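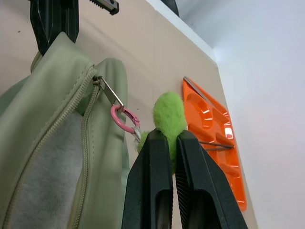 A green backpack with a pink carabiner on the zipper pull and a fuzzy lime-green charm

Bags, Pouches and Small Things: Our Household Tips for a Calmer Front Door

If your mornings are anything like mine used to be, you know the feeling of standing at the door at ten to eight with one shoe on, digging around in the bottom of a backpack for a set of keys that you are quite sure you dropped in there last night. I did that for years. I have since become a bit of a fusspot about bags (my family would use a stronger word), and quite a few readers wrote in after the May page on coat closets asking for the same treatment for backpacks, so I've gathered up everything I do and put it in one place.

Hang the bag up, and hang it by the loop

Almost every backpack has a short loop at the top, between the shoulder straps, and it is the most underused part of the whole bag! A bag that hangs keeps its shape, stays off the muddy part of the floor, and can be opened and looked into without having to be propped against your knees. Choose a hook with a good deep curve to it. The shallow decorative ones are pretty, but a bag full of library books will slide right off, and usually at night.

We have a row of hooks from Skurnisik in the hallway, mounted 35 inches from the floor at the children's end so they can reach them without a stool. The grown-up hooks are higher, and I'd advise keeping the two groups well apart, or somebody's long straps will end up in somebody else's boots.

Give every bag a charm

I was a snob about bag charms for a long time and I take it all back. When you have two or three backpacks in similar colors on the same row of hooks, a bright fuzzy thing dangling from one of them tells you whose is whose from clear across the room. It also gives small fingers something to get hold of when the zipper pull is stiff or flat and hard to pinch.

The trick is in how you attach it. Those little split rings that come on charms are murder on the fingernails, and the thin cords wear through. I like a small carabiner through the hole in the zipper pull, with the charm's own clasp hooked onto that. It takes a second to put on and a second to take off again before the bag gets cleaned. Pick one in a color that doesn't match the bag, so you can find it by eye, and check now and then that the gate still springs shut.

One word of caution: keep the charm on the light side. A heavy one swings about and can work the zipper open as you walk. If yours does that, move it to a side loop.

Washing a plush charm

They do get grubby, poor things. Take the charm off the bag, and if the metal clasp comes off too, so much the better. Squeeze it gently in a bowl of lukewarm water with a drop of dish soap, rinse it, press it in a towel (no wringing, or you'll have a very strange shape on your hands) and let it dry overnight. When it's dry, go over the pile with an old soft toothbrush and it will fluff up nicely. I would keep it away from the dryer, where I once melted a perfectly good felt rabbit.

Look after the zipper

Long curved zippers have a hard life, particularly at the bend. Run them with two hands, one holding the fabric steady just below the slider. If a metal zipper is dragging, rub a plain candle stub or a pencil lead along the teeth and work the slider up and down a few times. And try not to force the last inch when the bag is overstuffed! Take something out, close it, and carry the something.

Use clear pouches for the little stuff

I resisted these too, having a drawer full of lovely cloth ones, but with cloth you have to open every single pouch to find the lip balm. A see-through pouch shows you what's in it, more or less, even when the plastic has gone a little cloudy with age. I keep one for each job: one for pens, one for bandages and such, one for chargers, one for snacks that might leak.

Fill them on a table with the pouch lying flat. It sounds like nothing, but if you hold a soft plastic bag up in the air and try to load it with one hand, the top flops shut every time. Lay it down, hold the upper edge open with one hand and slide things in with the other. Heavier things go at the bottom, and press the air out before closing or it'll take up half the backpack.
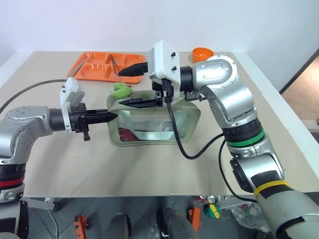 What to do when a pouch gets cloudy or sticky

Wipe it inside and out with a soft cloth and warm soapy water, then leave it standing open on a rack. For sticker residue, a dab of cooking oil left on for ten minutes and then washed off does very well. Pouches that have split at a seam aren't worth mending with tape, in my experience. Ours come from Totetti in a mixed pack, and the smallest size seems to go first.

The evening five minutes

After supper the bags come down off the hooks and get a quick going-over at the table. Crumbs out, papers out, pouches checked, and everything back in the same order. Keys get clipped to the inside loop. Then each bag goes back on its own hook, zipped, with the charm facing out.

Next time I'll be writing about lunch boxes, including the smell, which so many of you have asked about.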